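Neltell Automation Texts
July, by R. Yazzie

Chapter 2. Evaluating a Packaged Simulation Kit

Vendors now sell the robot cell as software. The Skakaline kit, reviewed in this chapter, supplies a simulated arm, a perforated work surface and a library of 214 household objects.
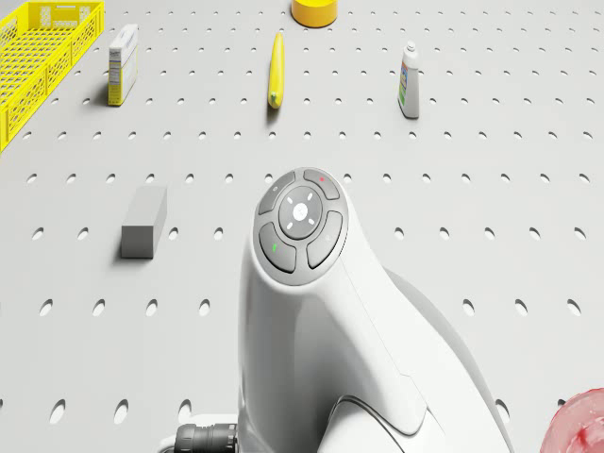
Figure 2.1. Arm and household objects on the pegboard surface.

The license costs $891 per seat. Contact settings are stored per object and can be edited. Close views should be checked before any grasp trial is set up.

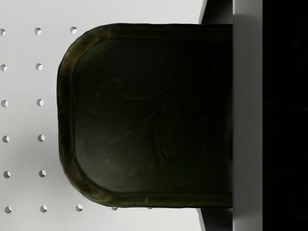 Figure 2.2. Close view of a dark green object over the perforated panel.

Scene layouts are saved as plain text files, and the scheduler runs up to 700 trials in a batch. 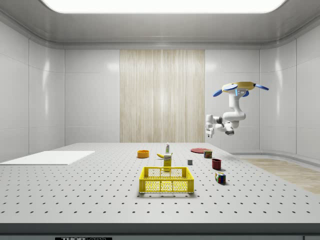

Section 2.1 covers installation. Section 2.2 compares the kit with the Lodier package on the same sorting task.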